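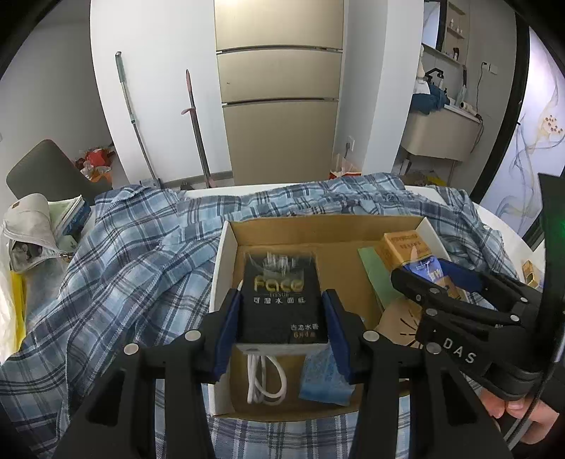

If you have been waiting for a spy movie in which the hero's car is a two-door economy hatchback with a sticky passenger window, your wait is nearly over. Director Anjani Rondonuwu confirmed this week that The Litbridge Account, the third and probably last outing for weary secret agent Martin Hidayat, will put its leading man behind the wheel of a 1992 Surken Relidine. The first two movies gave him a rented sedan and, for one memorable stretch, a bus pass. Rondonuwu's agent has never had much use for gadgets, and his glove compartment tends to hold the kind of thing yours does: a black package of face tissues, a coiled white cable, an owner's manual in the wrong language. None of it explodes.

The Relidine was not a glamorous car when it was new, and time hasn't done it any favors. It was sold with a four-cylinder engine, a five-speed manual, and a choice of colors that ran from beige to a slightly more nervous beige. Reviewers at the time praised the size of the trunk, then changed the subject. Owners remember the heater, which had two settings, off and July.

Rondonuwu, who learned to drive in one, says she had the car in mind before she had a script.

"Every studio note I got was about the car," she said. "They asked whether it could be silver. They asked whether it could be something else. I told them he's a civil servant and he's paying for his own parking."

The production bought nine Relidines from classified ads and one from a man who threw it in with a refrigerator. Six will be used for stunts, two for close-ups, and two for parts, although stunt coordinator Wahyudi Majimbun says those categories have become flexible. Majimbun's crew has stripped the interiors of the stunt cars, welded in roll cages, and swapped the original brakes for ones that take part in stopping.

What they have not done, by order of the director, is add any power. The big chase in the second act will be run with the factory engine, and the villains have been given faster cars. How the hero gets away is a plot point that Majimbun won't discuss, except to say that it involves a car ferry and very good timing.

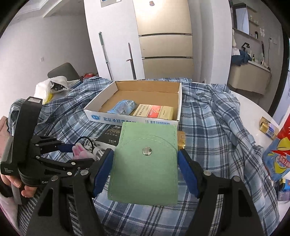
He was happier talking about the jump. There is always a jump. This one takes the Relidine off the end of a loading ramp and over a parked produce truck, a gap Majimbun measured himself and has since measured again. The first test car cleared the truck and landed on all four wheels, then lost its rear bumper, its muffler, and the badge off the hatch. The driver reported that the radio had started working.

"It's a light car," Majimbun said. "You'd be surprised how far it goes. You'd be less surprised by what it looks like when it gets there."

Fans of the series, and there are more of them than the box office would suggest, have taken the news in stride. The owners' club, which claims 497 members and 283 running cars, has offered to supply extras for a traffic jam scene. The club did ask that no car with its original upholstery be harmed, and the production agreed after checking that it didn't have one.

Prices are already twitching. A year ago you could pick up a decent Relidine for whatever was in your wallet, plus a ride home for the seller. One with 692 miles on the clock turned up in an online auction shortly after the casting — if that's the word — was announced, and the bidding has gone well past what the car cost new. The listing describes it as "the spy car." It has never been near the set, and its odometer only goes to five digits, so make of that mileage what you like.

Surken itself, which stopped building the Relidine long ago and now concentrates on crossovers that are hard to tell apart, seems unsure how to react. The company isn't paying for placement and wasn't asked to. A spokesperson said Surken was "pleased to see an important part of our heritage on screen" and then asked a reporter whether the car survives to the end of the movie.

Rondonuwu isn't saying. Shooting on the ferry sequence starts in November, assuming the weather holds and enough of the cars start. The studio hasn't set a release date, and a trailer is still some way off, but the first poster is done. It shows the agent leaning on the hood, in the rain, waiting for a tow.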